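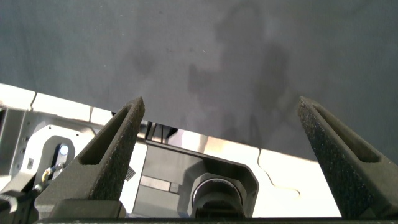
I have spent most of April thinking about shadows, which I did not expect when I started working on grasping policies. Our group trains a robot to pick things up from what a little wrist camera sees, and for a long while I treated lighting as somebody else's department. Then I started going back through the wrist views one at a time, with a big mug of tea, and there it was: a soft, blocky shadow lying right across the gray fabric, shaped a lot like an arm and gripper, and darkest near the middle, exactly where you'd want the policy to be paying attention to something useful. The white surface past the edge of the cloth is so bright it nearly washes out. You and I look at that and think "oh, shadow" and move on with our day. A network has to learn to do that, and ours hadn't.

Let me back up a bit, because Nuria Iglesias asked me to explain this properly and I promised I would. We had 800 demonstrations, all recorded in the same corner of the lab, and a policy that did very nicely in that corner. Then on a Sunday I ran it with the overhead lights off and just the side lamp on (I like the lab on Sundays, it's so quiet), and it kept closing the fingers on bare cloth. Over and over! It would drift to the dark patch, pause as if it were pleased with itself, and grab at nothing.

My first guess was exposure, so I lost the better part of a week to brightness and contrast augmentation. It helped a tiny bit. Trinity Iwasaki was the one who said the trouble might be that a shadow moves with the arm, and flat brightness changes don't teach the model anything about that. So we started painting soft-edged dark shapes into the training views and sliding them along with the recorded wrist motion, a different lamp direction for each demonstration. Trinity named the script Zosine, and I've given up asking why.

We retrained with 3 different seeds and ran 364 trials under the side lamp. The new policy grabbed at bare cloth in 11 of them, and I was so happy I walked down the hall to tell Cletus Blackwood, who was on the phone and very gracious about it.

I don't want to oversell this. We only tried one fabric, and it's a dark one, so I have no idea yet what happens on something pale or patterned, where the shadow edges are a good deal sharper to the eye. I also haven't separated the moving part from the soft-edge part, and Nuria is going to ask me that the minute she reads this. The static-shadow run is next on my list, and I'll post those numbers when I have them, good or bad.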